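Ticket: uploads stall at 100% then drop off the list
Product: Fluvport (desktop sync)
Opened by: Busisiwe Naidoo
Opened: 25/02/2024
Priority: high (was normal, I changed it, sorry)
Status: closed, see bottom

Short version. Files go up to the shared folder, bar gets to 100%, sits there, then the entry vanishes from the list and the file isn't on the server. No error. Started after the update. Big files fine, small ones mostly not, which is the wrong way round if you ask me.

Two attached:

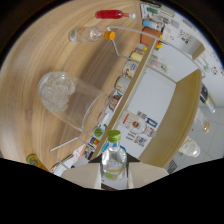
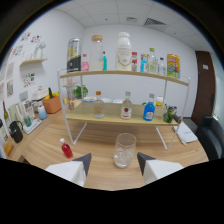
Attachments 1 and 2: clear bottle with green cap; drinking glass on the table

Both look ok here. Full size, not the thumbnails.

Setup
Laptop, wired, not wifi. Fluvport latest, installed over the top of the old one. Shared folder lives on Clusten storage, mapped as a drive. Office router is the Torno one, hasn't been touched in ages. Backup job is Voyle, runs in the evening.

What I've tried so far
- restart laptop. no change
- restart router. no change, and everyone shouted
- sign out of Fluvport and back in. Worked for one file then back to the same
- different folder on the same drive. Same
- copying straight to the mapped drive without Fluvport. Works every time, instant
- turned off the virus checker for a bit. Same, turned it back on

So it's not the drive and it's not the network, or not only.

Reply from support
Thanks Busisiwe. Attachments open fine. Could you send the sync log? Settings, Help, Save log. Also what is the folder path, exactly as it shows in the address bar, and does the problem happen with a plain text file?

Reply from Busisiwe
Log attached. Path has a space and an ampersand in it, it's always had those. Text file: made one with a single word in it, went to 100%, gone. Made a second one, same. Renamed the second one and it went up straight away. Odd??

Reply from support
Useful, thanks. The log shows the upload finishing, then a "clean up" step removing it within a second or so. The client thinks the file is a leftover from an earlier failed upload. It decides that by comparing name and size with a list it keeps locally. After the update that list can get out of step. Renaming gets round it, as you found.

Please try these in order:
1. Quit Fluvport properly, from the tray icon, not just the window.
2. Open the app data folder and find the folder called pending.
3. Rename it to pending_old. Don't delete it yet.
4. Start Fluvport. It will build a new one.
5. Try the same text file again, with its original name.

Reply from Busisiwe
Did 1 to 4. At 5 it went up and stayed up. Then tried a batch of 5 from the Friday folder, 3 stayed and the others went again. So better but not fixed. The new pending folder already has stuff in it that I didn't put there. Time stamps are from last night, when the laptop was shut and in my bag.

Also the list now shows everything twice, once greyed out. Can live with that but it's confusing the others, someone has already rung me to ask which one is real.

Reply from support
The time stamps are the clue I think. Is Voyle set to back up and restore settings between machines, or only documents?

Reply from Busisiwe
Had to go and look. It does "app settings" as well, ticked by default. And there's an old desktop in the back office on the same account, still switched on. Nobody logs into it but it's on. Fluvport is on there too, old version. Didn't know that.

Reply from support
That would do it. The old desktop saves its own pending list, Voyle copies it across, and your laptop reads it as its own. The new version trusts that list more than the old version did, so you only began to see it after updating.

Please untick app settings in Voyle on both machines. Then on the desktop either update Fluvport or take it off altogether. Then do the pending folder step once more on the laptop, last of all, or the old list will come straight back.

Reply from Busisiwe
Done:
- Voyle unticked, both
- Fluvport removed from desktop, it asked for an admin password so that took a while
- pending renamed on laptop again, to pending_old2
- restarted for luck

Ran the same 5 from the Friday folder. All up, all still there after lunch. Text file fine. Doubles have gone from the list too, they dropped off after the restart.

One left over question, the files that vanished before, are they anywhere? I've got the originals of most of them but not the scanned delivery notes.

Reply from support
Clean up sends them to the recycle area on the Clusten side, they don't go for good straight away. Log in to the storage page, choose Recycle, sort by date removed. Select and restore. They should go back to the folder they came from. Don't restore them by dragging, it loses the dates.

Reply from Busisiwe
Found them. Delivery notes all there, restored, dates right. A few had a (1) on the end but I can fix thsoe by hand.

Can you put the Voyle thing on the help page please, I searched for it before writing in and there was nothing. Happy to close.

Reply from support
Passed on to the people who write the help pages. You can delete pending_old and pending_old2 now. Closing this one, reply here if it comes back and it will reopen by itself.

Status changed: closed
Cause: out of date pending list restored from second machine
Fix: app settings backup off, old client removed, list rebuilt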